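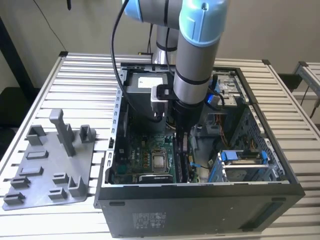 **What is a feebate, and how does it differ from a purchase rebate?**

A feebate is a paired fee and rebate applied at first registration of a vehicle. Vehicles with rated emissions above a set pivot point attract a fee; vehicles below it attract a rebate. A purchase rebate has only the second half, and its cost falls on general revenue.

## 1. Terms used in this unit

- **Pivot point:** the emissions rating, in grams of CO2 per kilometre, at which neither fee nor rebate applies.
- **Rate:** dollars charged or paid per gram of distance from the pivot point.
- **Doughnut:** a band on either side of the pivot point in which no transaction occurs. It reduces administrative load and removes small fees that generate disproportionate complaint.
- **Cap:** the maximum fee or rebate on a single vehicle.
- **Class-based scheme:** a scheme with a separate pivot point for each vehicle category (passenger car, light commercial, and so on). The alternative is a single pivot point for the whole light fleet.

Note that "rated emissions" means tailpipe emissions under the test cycle adopted by the jurisdiction. Emissions from electricity generation and vehicle manufacture are outside the instrument and are treated in the unit on life cycle accounting.

## 2. Basic calculation

Let *p* be the pivot point, *e* the rated emissions of the vehicle and *r* the rate. The transaction *T* is

T = r × (e − p)

A positive *T* is a fee and a negative *T* is a rebate. If a cap *C* applies, the magnitude of *T* is limited to *C*. The cap is applied last, after any doughnut.

Worked case: the jurisdiction of Naditz sets a cap of $2000 in both directions. A battery electric vehicle has *e* = 0, so the uncapped rebate is *r* × *p*. If that product exceeds $2000, the buyer receives $2000 and the rate has no marginal effect for that vehicle. It still has a marginal effect for hybrids closer to the pivot point. Students often miss this when asked which vehicles respond to a change in *r*.

## 3. Revenue neutrality and drift

A feebate is revenue neutral in a given year if fees collected equal rebates paid plus administration. Neutrality in the first year does not imply neutrality afterwards. As the average rating of new registrations falls, more vehicles sit below a fixed pivot point, rebates rise and fees shrink. The scheme then moves into deficit.

Three adjustments are available:

1. Lower the pivot point on a published schedule.
2. Lower the rate on rebates only, producing an asymmetric scheme.
3. Index the pivot point to the previous year's sales-weighted average.

The third option is self-correcting but gives dealers little notice. Stock ordered under one pivot point may be registered under another. Rirkorbridge used option three for 4 years before changing to a published schedule. Peltia began with a schedule, and in its first year 1819 vehicles received a rebate.

## 4. Timing effects

Any announced change in the pivot point or cap shifts registrations across the changeover date. Buyers of high-emission vehicles bring purchases forward and buyers of low-emission vehicles do the same if the rebate is about to fall. A drop in registrations in the month following the change is therefore poor evidence of a lasting effect on demand. Compare periods of at least 9 months on each side, and exclude the month before and the month after.

## 5. Distribution

Points to cover in the tutorial:

- Rebates go to new-vehicle buyers, who have higher average incomes than used-vehicle buyers. Used buyers benefit later through resale prices, in part.
- A single pivot point places most of the fee on utes and larger vans. Trade and rural users have fewer substitutes in these classes.
- A class-based scheme softens this but weakens the incentive to move between classes. A large vehicle may earn a rebate while a small car with lower emissions pays a fee.
- A price ceiling on eligible vehicles limits rebates to the lower part of the market. It also creates bunching just under the ceiling, usually through the removal of trim options that are then sold as accessories.

## 6. Reading

Appiah, unit reader, chapter 4, sections on pivot point indexation and bunching. The appendix on test cycles is optional.

## 7. Preparation for the tutorial

Derive the condition under which a feebate with a symmetric doughnut of width *w* is revenue neutral. Ignore administration costs and caps. State clearly whether *T* is measured from the pivot point or from the edge of the doughnut, as the two conventions give different results and both appear in the reader.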